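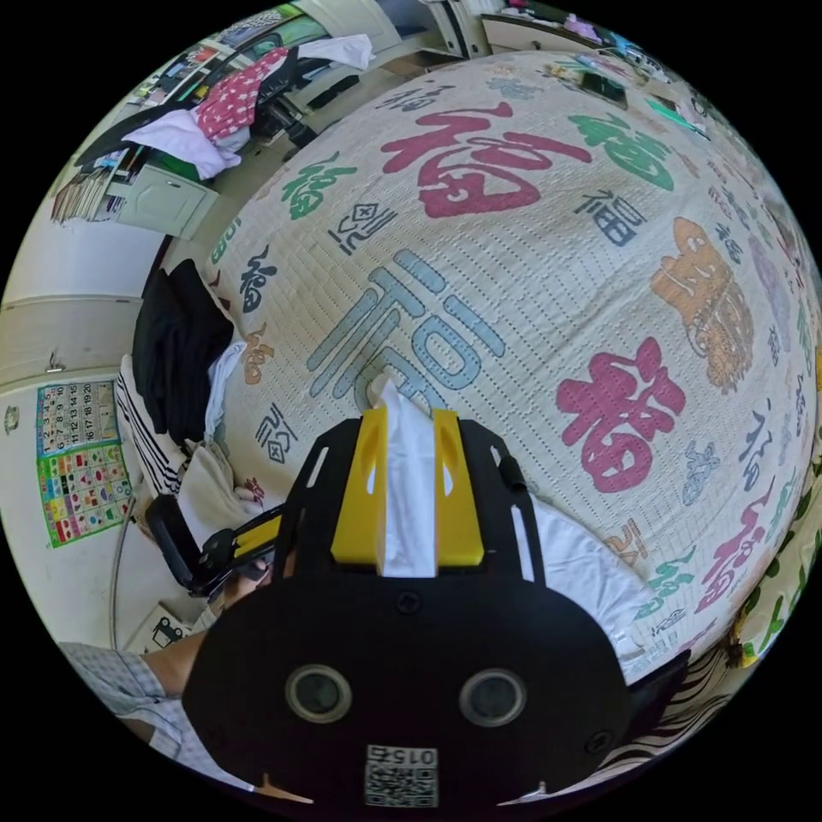 Search this site Search

Home Household Textiles Bed linen Index A–Z

Bed sheet

By Adel Saber
May 5, 2026

A bed sheet is a rectangular piece of cloth used on a bed, either over the mattress or between the sleeper and the blankets. Sheets keep skin oil and sweat off the heavier bedding, which is harder to wash. Most beds in North America are made with one sheet below the sleeper and one above. In much of northern Europe the upper sheet has been replaced by a washable duvet cover.

Types

A flat sheet is a single hemmed panel. The hem at the head end is usually wider than the others and may be decorated with piping or embroidery. A flat sheet can serve as the bottom or the top layer.

A fitted sheet has sewn corners and elastic, and is used only as the bottom layer. The elastic may run all the way around the edge or only across the corners. The depth of the corner is called the pocket. A sheet whose pocket is too shallow will pull off the mattress during the night, a common complaint since thicker mattresses came into general use.

A draw sheet is a narrow sheet laid across the middle of the bed. It is used mostly in nursing, where it can be changed without stripping the whole bed.

Fiber and weave

Linen, made from flax, was the usual sheet cloth in Europe for several centuries, and the word "linens" is still used for sheets of any fiber. Cotton took over as mechanical spinning made it cheap. Blends of cotton and polyester became popular in the twentieth century, as they dry quickly and crease less than plain cotton. Rayon made from bamboo pulp, lyocell and silk are also sold.

The two most common weaves are percale and sateen. Percale is a plain weave, with each crosswise thread passing over one lengthwise thread and under the next. It feels crisp. Sateen lets threads pass over several others before going under, giving a smoother surface that snags more easily. Flannel is a cotton cloth brushed to raise the fibers and is used in cold weather. Jersey sheets are knitted and stretch like a T-shirt.

Thread count

Thread count is the number of lengthwise and crosswise threads in one square inch of cloth. Some sellers have counted each ply of a twisted yarn as a separate thread, so that a 2-ply yarn doubles the figure on the package. High counts are a poor guide to quality when the fiber is short or weak.

Local manufacture

The Beaudoin mill at Londwood wove cotton sheeting for hotels and boarding schools. At its peak it employed 888 people and ran looms in two sheds beside the river. Its best-known cloth, sold under the name Grareseck, was a heavy percale with a blue line woven into the hem to show the width of the sheet. The mill closed after 50 years of production. Its pattern books, holding 2744 swatches, are kept in the Grindurard collection and can be viewed by appointment from September.

Washing and storage

Cotton and linen sheets can generally be machine washed in warm water. Chlorine bleach weakens the fibers over time and may yellow some finishes. Sheets tumble more freely when washed apart from towels. Fitted sheets are folded by tucking the corners into one another and then folding the panel into thirds.

See also: Blanket; Duvet; Mattress pad; Pillowcase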